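Textile Workshop Notebook - Hindoneck
February 7, 2020
Entered by: bench 2, knits and laundering

Spent the morning on the red knits from the Obeidat lot. All 148 pieces have been through one wash and one tumble dry, and they are now in bags by the back sink. The color is still strong. I rubbed a white cloth along the inside of the hems on the first bag and got a faint pink, less than I got in October from the Zarnura shirts. Will do the proper rub test when the new cloths come in.

Main thing I wanted to settle is how we handle a shirt between the dryer and the basket. We have been folding them three different ways depending on who is at the bench, and the crease notes don't match from one sheet to the next. For now:

Lay the shirt out with the print up. Find the bottom hem first and get it straight, then pull lengthwise, shoulders to hem. Do not pull across the chest. The knit gives more that way and the print goes wavy, and then we end up writing down creases that we made ourselves.

Smooth from the middle outward. Fold the sleeves in, then sides, then up in half from the hem. Into the green basket with the fold facing out.

The hem is the slow part. The fabric has a brushed feel and clings to itself, so the edge rolls under and it is easy to pinch two layers when you wanted one. Taking hold a little way in from the stitching worked better for me than going for the very edge. The sleeves are the other problem - they come out of the dryer twisted and one usually ends up under the body.

The stone-pattern top is fine for this. Cloth slides on it more than on the old felt bench, good for spreading and bad for the last fold, when the bottom layer wants to travel. I tried a damp sponge wipe first and it held the shirt too well. Leave it dry.

Red shirt, the one with the bear print:

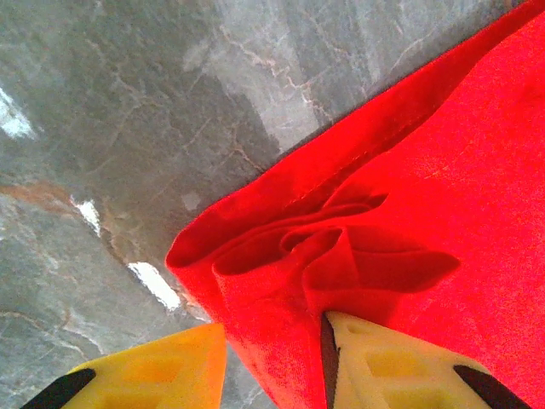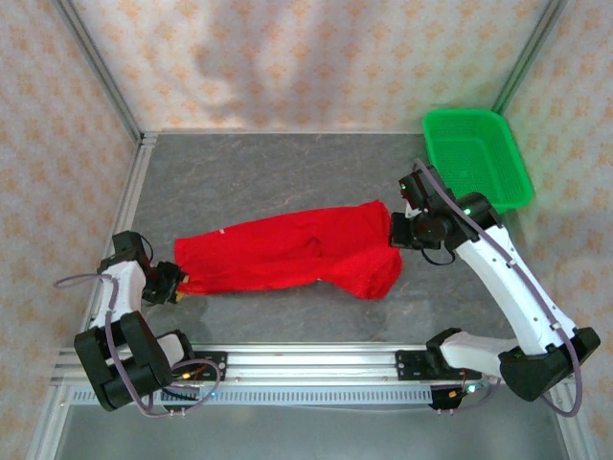
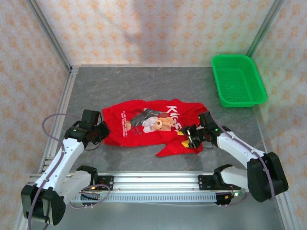 Print notes go on a separate sheet from now on. Large light areas crease differently from the bare knit and the lines stay longer, so one score for the whole front doesn't tell us much. Score the print, then the plain part below it, then the back. Small lettering can be skipped unless it is cracking.

Shirt 119 has a loose thread at the left side seam. Not from the wash, I think, it was on the intake sheet. Shirt 204 is on the list but belongs to the Flullbridge lot and should go back in that bag, whoever is in next please move it.

Still to do: relabel the bags, order more intake sheets, check the dryer lint screen (it was full again). I would like to run the second wash at the lower setting and leave everything else alone, so please don't change the detergent until that is done.

Hindoneck Textile Workshop - questions to the bench 2 mailbox - © 2020 - Back to top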